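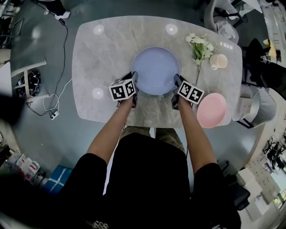

Photo: Remari

The Hesent Street Fair returns to the old market quarter in August, and the programme has been cut from six zones to four. The fair's programme manager, who has run the event since it moved out of the station car park, describes the change as a matter of load.

"We had two stages drawing on one supply," she said. "When the food stalls came on at midday, the sound desk dropped out. It happened on both days."

The main stage will now stand at the Nitel end of the quarter, on its own generator. Acoustic sets move indoors to the Morikawa Hall, where the capacity is fixed by the fire certificate and entry will be by wristband. Wristbands are free and will be handed out at the door from the time the hall opens.

Asked whether fewer zones meant fewer acts, she said the running order was roughly 3 hours shorter over the weekend. "The changeovers were too tight. Bands were setting up in front of an audience that had already left."

Craft and food traders keep their places along the canal side. Pitches are two metres deep, as before, but gas bottles must be stored behind the stall line — a condition of the new licence. Traders who booked last year have first refusal until the end of the month.

The road closure has yet to be confirmed. The bus operator wants one lane open until the first performance, and the fair has asked for a full closure from early morning. "We can build with one lane open," she said. "It takes longer and we need more stewards."

Parking will be at the Nitel depot, with a shuttle to the canal bridge. Dogs are allowed outdoors only.

February 19, 2012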